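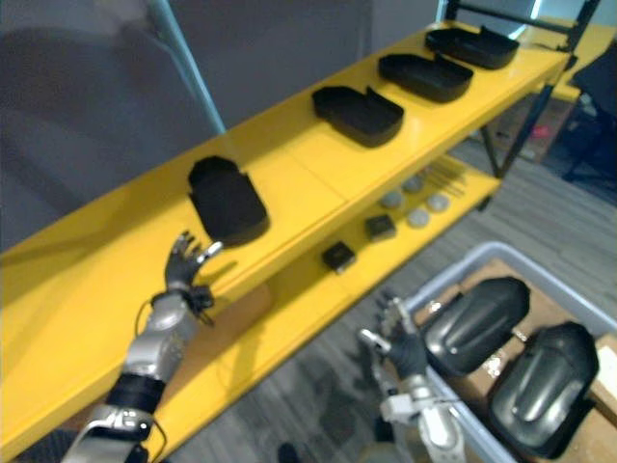 4. Comparing hands before you commit

Torner and Ronine both supply a comparison sheet with their hands, and both sheets show their own hand winning. Set the sheets aside and run the trial in this section on your own bench, with your own parts. It takes most of a day for each hand. If you only have a morning, put it off until you have the day, as a half-finished comparison tends to get quoted as if it were a whole one.

You will need both hands of the type under test, the arms they will live on, the Tistico controller, and a set of the parts you plan to handle. Don't accept the foam blocks from the demo kit. Every hand we have tried is good at foam blocks.

4.1 Preparing the arms

1. Power down at the controller and wait for the status light to go out.
2. Fit the hands and tighten the wrist screws evenly. Leave enough slack in the cables for a full turn of the wrist each way.
3. Power up and let everything run for 30 minutes before you measure anything. Ronine says this isn't needed. Our repeat readings from a cold start say otherwise.
4. Run the homing routine on each arm separately, then on both together.

CAUTION: Keep clear of both arms during homing. The first move can come from either side.

Note: If the controller shows code 1679 after homing, it has lost the finger count on one hand. Clearing the code does not fix this. Power down and start again from step 1.

4.2 Setting the task

5. Lay out the parts the way they will be laid out in real use, on the same shelves and at the same height. A tidy row on a clear table will flatter any hand.
6. Choose one small flat part, one thin part, and one large part with a shiny curved surface. The shiny one matters most. It is where grip claims usually come unstuck, and where the head camera is most likely to give you a poor reading.
7. Include at least one lift that needs both hands. Single-hand results tell you very little about it.
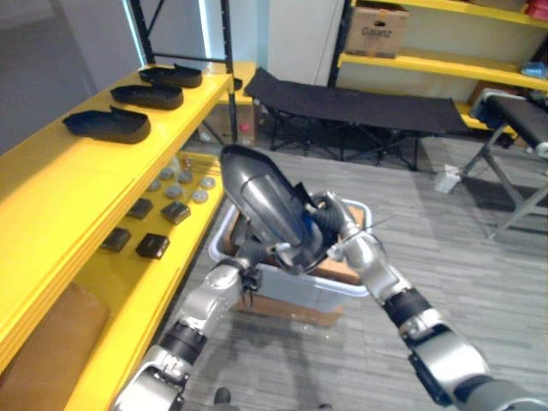

8. For the two-handed lift, set the same closing force on both sides to start with. Then lower one side in small steps until the part begins to turn in the grip, and write down that setting. Torner's setup tool offers to find it for you. Try the tool by all means, but do the job by hand as well and compare the two answers. Ours did not agree.
9. Do 40 lifts with each type of hand. Don't drop the first few from the results as "settling in". If a hand needs settling in, that belongs in the results.
10. Record a lift as good only if the part is set down where you asked for it. A part that was picked up and let go somewhere near the mark is a miss, whatever the software log calls it.

CAUTION: Do not reach in to straighten a part between lifts unless both arms are stopped at the controller. Pausing the program is not the same thing.

4.3 Checking the wrist camera 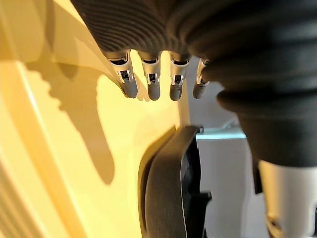 The wrist camera is sold as the answer to everything the head camera misses, and you should be slow to believe it. It helps with the last part of the reach, but it has troubles of its own. Stop the arm with the open hand just above your work surface and look at the live view before you trust any numbers from it. With a hand held over bright yellow plastic, the fingers throw a soft grey shadow that has finger shapes of its own, and a part finder trained on plain backgrounds may well treat those as edges. Check how much of the view the hand itself takes up, too. Stojanović, the mount we use, allows a small change of angle - small being the word.

11. Repeat the check with the room lights on and off, and again late in the afternoon if you have windows.
12. Save the settings under a new name. The default save writes over the factory file without asking.

Send trial results, bad ones included, to Haris Dimitriou, who keeps the comparison table. The next update is due in July.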